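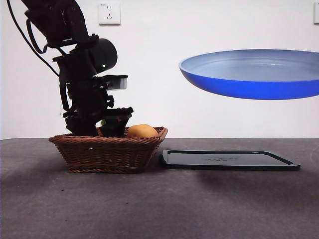
> Who does the hand packing at Larkport once the arm is on the line?

The same people who do it now, with the hours split differently. Nobody's contract changes before the end of September, and the hourly rate for packers who take on cell work goes up by one grade.

The rest of Brayan Cusi's message needs a longer reply, so I have quoted it in parts.

> We were told at the shift meeting that the arm takes the produce plating and
> we keep the rest. But the rest was not written down anywhere. On the evening
> shift we have 27 people and most of them rotate through plating, partly
> because it is the one position where you can sit.

The task split is now in section 7 of the Honon work instruction. The arm takes single items from the basket to the plate, and returns them to the basket during test cycles. Packers keep sorting, trimming, bagging, labeling and all leafy product. Anything bruised or split is pulled by hand before the basket goes to the cell. The arm has no reject function and none is planned for this phase.

The seated position is a fair point and was missed in the job review. Plating is listed as light duty in the rotation table, and four people on evenings have a medical note that depends on it. Annamalai has agreed that the cell attendant position will be seated as well. The stool has to be outside the marked floor area, so the pendant cable is being replaced with a longer one. Until that is fitted, one manual plating position stays open on each shift.
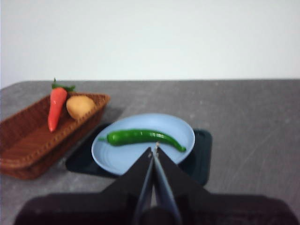
Long items remain the slow case. The gripper has two fingers and closes on the width of the item, so a pepper has to be approached across its length, and the wrist rotation adds time to the cycle. Round items are quicker to approach but roll if the fingers close off center. We set the acceptance run at 100 consecutive transfers per item type without an attendant touching the basket. A drop restarts the count for that item type only.

> Trornville did this last year and the attendants ended up doing two jobs,
> watching the robot and clearing the backlog behind it. Who decides when
> the thing gets stopped?

The attendant decides. No supervisor approval is required for a stop, and stops are not logged against a person. The log records time, item type and fault code. After a fault the attendant has 15 minutes to restart. If the cell is still down, plating goes back to manual and a second packer is moved over from bagging. That move is the supervisor's job, and the attendant should not be asked to cover both.

I have read the Trornville procedure. It gave no time limit for a restart, and the backlog was left to whoever was closest.
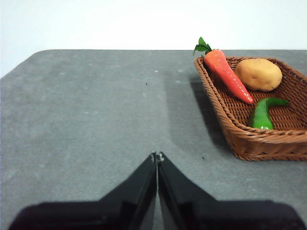

Basket position is the other item that affects packers directly. The cell accepts a basket at an angle, but it has to be fully on the table with the rim clear of the edge. Please don't reach in to straighten it while the fingers are closed and the arm looks idle – a closed gripper can also mean that it is waiting for the next command. Press hold first, then move the basket, then release. The same applies to wiping down the table.

Training is paid time and takes place before the shift, in two sessions. Packers who don't want cell work can stay on the manual rotation, and that choice can be changed later by telling the shift lead.

> Can we see the instruction before it is signed off?

Yes. The draft is in the shared folder under Larkport, and paper copies will be at the time clock by 2 p.m. Comments can go to this list or directly to me. Section 4 (cleaning) is still open, as the cover for the wrist has not arrived.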